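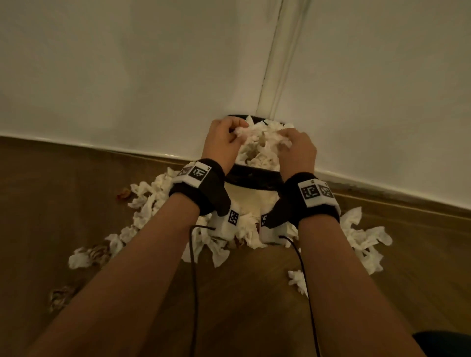 Our project for the shared workshop in Felden was teaching a small two-arm robot to tidy up, and I'll say right away that Mitiku picked the topic and I picked the snacks. He had most of the arm parts already, I had a kitchen table, and the workshop had a decent drill press, so off we went!

We named the robot Hereo (a typo on the sign-up form that stuck). The idea was that a person does the chore first, wearing wristbands with printed square codes on them, and the software works out where each hand is going. Then Hereo tries to copy the motion. Crumpled tissues seemed like an easy place to start. They are not easy. They squash, they cling to each other, and no two look alike to the software.

We recorded 93 runs in March, with a person's hands working at a wastebasket on the floor. After trimming out the useless bits we had 2,153 short clips to train on. Trimming took longer than building the second arm, and I would not do it by hand again (Mitiku says he told me so, and he did).

The worst bug was in the tracking. Whenever a wrist turned too far, the code on top went out of sight and the arm in our replay jumped sideways. Hanging a small block with its own code under each wrist fixed most of that. The cables are still annoying and I'd love to go wireless.

So how did it do? In our last test Hereo got 5 tissues into the basket and dropped 2, one of them behind its own base where it couldn't reach. I was thrilled anyway. Next I want softer fingertips, and Mitiku wants to try socks.

Leonor Valente

14 shares
3 comments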